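October
By the Stamus workshop columnist

Repair should be priced by the joint

Most small repair shops quote by the hour. The practice is simple to explain and easy to enter on an invoice, and I think it should be dropped for household goods. An hourly rate puts the risk of a slow diagnosis on the customer, who is the person least able to judge it.

Consider a picture frame with a loose corner. The work consists of opening the back, cleaning out old glue, closing the miter and clamping it. The time at the bench is short. The time on the calendar is long, as the glue has to cure. Under hourly billing, shops in Tistbridge and Porndale handle the gap in different ways - some charge a minimum, some add a storage fee, and some fold the cure time into the labor line. Three quotes for the same corner can't be compared.

A unit price per joint, hinge or fastener can be compared. It can be posted on the wall. It also makes the shop keep records, which few do well.

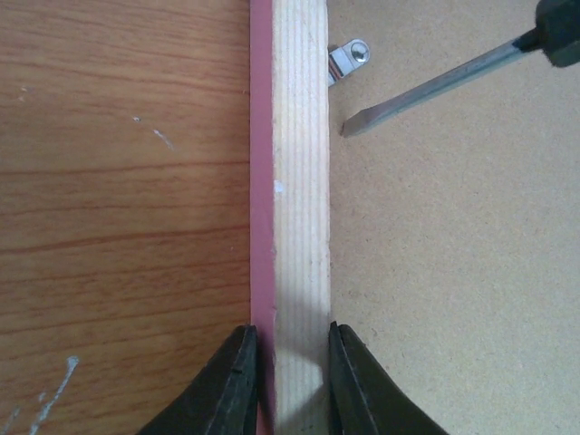 What the unit price must cover

The unit should include opening, cleaning, the repair and closing. It should leave out finish work. A nick along a painted seam is a cosmetic fault and a failed joint is a structural one, and the two should sit on separate lines. Customers often want the second fixed and will live with the first. Combined quotes hide that choice.

Spanos, a two-bench shop that takes in frames, drawers and small chairs, moved to unit pricing and kept a log of its first 600 jobs. Of these, 29 ran past the posted price by enough to lose money. Most of the losses came from earlier repairs done with the wrong adhesive. The shop answered with a surcharge for prior glue, stated in advance. I consider that a fair fix, and it needed no return to the clock.

The usual objection is that old objects vary too much. They do vary, but the variation falls into classes that any experienced bench hand can name at intake. Softwood or hardwood, nailed or glued, previously repaired or original. A price table with 2 columns handles most of it.

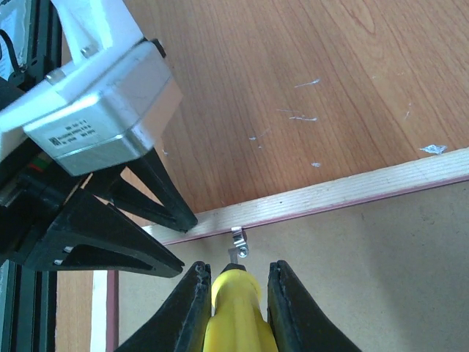

A light wooden strip at the bench.

A second objection is that unit prices reward haste. Hourly prices reward delay, and delay is harder for a customer to detect. A rushed joint opens again and comes back under warranty at the shop's expense - provided the warranty is written down. Any shop that posts unit prices should post the warranty term next to them, in the same type size.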